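*Notes for the unit on learning from demonstration, part two. Read these before the lab hour if you can, and bring your questions with you.*

Last time we spent most of the hour on plain behavior cloning, where you gather a pile of demonstrations, train a network to copy them, and hope for the best. I said then that hoping for the best is a bigger part of the method than the papers let on, and today I'd like to look at why that is and at one fairly simple change that helps a good deal. The change is called action chunking, and it's the core of the Ranar policy we use in the lab.

## The trouble with one step at a time

A cloned policy looks at the camera picture and the joint angles, and it puts out the next action. Then it looks again. Every small mistake moves the arm a little bit away from anything the demonstrator ever did, and from there the next guess is a little worse, and so on down the hill. We called this compounding error. On a short reach you may hardly notice it. On a task where two arms have to work on the same set of cups and bottles, it can ruin the whole run before either hand has closed on anything.

There is a second trouble that students tend to overlook (I certainly did the first time I trained one of these). People pause when they teleoperate. They stop to check a grasp, or to think about which cup to go for. In the data, a pause looks like the same picture paired with the action "stay put," and a one-step policy will happily learn to stay put forever.

## Predicting a chunk

With chunking, the policy puts out a whole run of actions at once. In our setup the chunk is 16 steps long. The arm carries out the first part of it, the policy looks again, and a fresh chunk is made. If you run all 16 before looking, the motion is smooth but rather blind, and a cup that gets nudged on the way will be missed. If you run only one, you are back where you started. We carry out 5 and throw the rest away, which was the best trade we found on the Fuvari task set.

Written out in plain steps, the loop goes like this:

1. Read the camera and the joint angles for both arms.
2. Predict 16 actions for each arm, in one joint output.
3. Carry out the first 5.
4. Go back to the top.

Please notice the words "one joint output" in the second step. The two arms are predicted together by the same network. We did try a version with a separate network for each arm, and it was fine as long as the arms kept to their own halves of the table. Once both wanted something near the middle they got in each other's way, and I'm afraid we spent most of May finding that out.

## How we tested it

The lab task is drinkware sorting. Mugs, cups and bottles start along the back of the table, and each one has to be picked up and brought forward to the front. We trained on 70 demonstrations and then ran 10 trials for each policy, with the order of the objects shuffled between trials. A trial counts as a success only if every object ends up standing. That is a strict rule, and I picked it on purpose - partial credit makes almost any policy look respectable.

The one-step policy never finished a full trial. The chunked policy finished 5 of the 10. I would ask you not to read too much into the exact number, as ten trials is a small sample and one unlucky bump would shift it. What I do find convincing is where the failures happened. The one-step failures were spread over the whole task, and many of them were plain freezing. The chunked failures came almost entirely at the moment of contact, usually with a bottle neck, where a small error in height matters a lot.

## For the lab hour

Work in the Birnau folder and leave the Canpolat one alone for now (it holds the data for next week's unit on force feedback). Change the number of carried-out steps, keep the chunk length fixed, and write down what you see at contact as well as the success count. Then read your notes against this question: would a shorter chunk have helped with the failures you saw, or did the policy simply not have the information it needed? 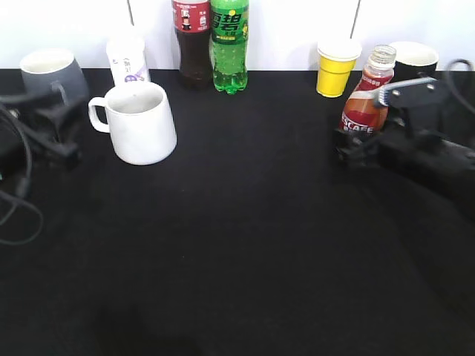
*Figure 1. Drinkware sorting with both arms; the right gripper's finger is close to the neck of the coffee bottle.*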